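3.2 Scanning behavior before the first touch

We now come to the part of the study we most enjoyed working on. Everyone who watches soccer has noticed that good midfielders look over their shoulders before the ball arrives, and coaches have shouted about it for decades. What we wanted to know was whether the timing of the last look matters more than the number of looks, and the answer from the Irnell and Stolby youth sides is a surprisingly clear yes!

We coded 113 receptions by central midfielders across 4 matches, all filmed from the same high position behind the halfway line. For each one we marked every head turn away from the ball in the 5 seconds before the first touch, and then noted what the player did next: forward pass, sideways or backward pass, dribble, or loss of possession. Krishnan and Nambiar coded the clips separately and met afterwards to settle the ones they disagreed on. Most of the arguments were over very small turns, where a player seems to move the eyes more than the head, and we kept those out of the main count.

Players who took their last look while the pass was already rolling toward them went forward far more often than players who looked early and then watched the ball all the way in. The number of looks on its own told us much less. One Stolby midfielder looked around almost constantly and still played backward under light pressure, while a teammate who took a single late glance kept finding the striker's feet (a joy to code, that one).
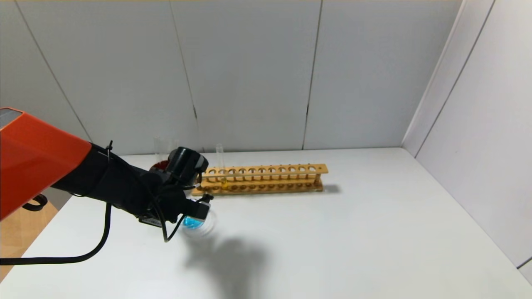

Figure 4.

Late looks also seem to change how the body is set. In the forward-pass clips, the receiving player was usually half turned before the ball came, with the back foot open to the far side of the field. We think of this as a question of where the eyes sit in relation to the working limb. For a midfielder, the eyes are not fixed to the working limb. Head and feet can point in quite different directions, and the best receivers in our sample made full use of that freedom – feet ready for the ball, eyes on the space behind the opponent.

Pressure complicates the picture in an interesting way. When the nearest opponent was close, late looks became rarer in both teams, yet the few that did occur were still followed by good decisions. Bezerra has suggested that players under pressure give up the late look out of fear of a poor first touch, and our clips fit that idea without proving it. A training study with around 300 receptions per team would give a much firmer answer, and the coaches at Plevdale have already offered us their under-16 squad for April.

3.3 Differences between the two teams

Irnell's midfielders looked late more often than Stolby's, and the gap was widest in the second half. Part of this may come from style of play. Irnell build slowly through the center and their passes into midfield are longer, which leaves more time for a glance while the ball is moving. Stolby play shorter and quicker. We compared only the longer passes from each side, and the gap shrank but did not go away, so we are keen to look at coaching habits next.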